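4.3 Picking from the floor corner

The floor corner was the hardest of the household layouts for both controllers. A plastic bottle lies on the floor where it meets a tall flat panel, and the arm has to get its fingers around the body of the bottle without striking the panel or the recess behind it. In the open-floor layouts of Section 4.2 the arm could come in from almost any side. In the corner most of those approaches are closed off, and the ones that are left tend to bring the wrist close to its joint limits.

We kept the arm model and the two-finger gripper the same throughout and changed only the controller. The first, Kong, plans a full path to a grasp pose before the arm moves and then follows it with no further correction. The second, Dumico, picks a short motion at each step from the latest camera view and the joint readings. Both were given the same object model and the same starting poses, and both sent joint targets through the same interface. Gripper force was fixed for all trials. We used the Tarham gripper model here and not the Lonov model from Section 3, as the wider palm of the Lonov touched the panel in nearly all of the early corner trials with either controller.

Each controller ran 200 trials. At the start of a trial the bottle was set down at an angle drawn at random, with its label side left to fall where it would, and the simulation was allowed to settle before the arm was released. A trial counted as a success if the bottle was lifted clear of the floor and still held when the arm stopped. Touching the panel was allowed, but a trial was ended if the contact force went over the limit given in Section 3. The arm could open its fingers and try again until time ran out.

Dumico succeeded in 139 trials. Kong did worse, and most of its failures looked alike. The planned path was sound when it was made, but one finger would brush the neck or base of the bottle on the way in, the bottle would roll a short distance, and the fingers would then close beside it. With no correction along the way there was nothing to bring the gripper back over the bottle. Dumico's failures were more mixed. In some trials it hovered near the bottle and kept making small changes to the wrist angle until time ran out. In others it closed too early on the shoulder of the bottle, which slid out as the arm began to lift.

The angle of the bottle mattered more than we expected. With the bottle lying along the foot of the panel, both controllers did fairly well from above. With the neck pointing into the panel, the open fingers had to be turned well away from the arm's resting pose, and Kong often failed to find any path at all. We counted these as failures, although it could be argued that they say more about the reach of the arm than about the controller.

Camera placement also played a part. The view used for Dumico looks steeply down on the work area, so the forearm can cover a good share of the floor when the arm reaches in from one side. We tried a lower camera in a small set of runs — around 5 for each starting pose — and saw the bottle hidden less often, but the dark panel then filled much more of the view and distance to its face became harder to judge. We kept the steep view for the results given here. The layout from that general direction, with the gripper open, is given in Figure 2.

Figure 2. Simulated floor-corner layout. The gripper is open and empty, above and to the left of the bottle, whose red cap touches the edge of the dark panel.

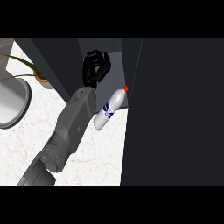
A lower camera might still be useful as a second view during the last part of the approach, and we return to this in Section 5.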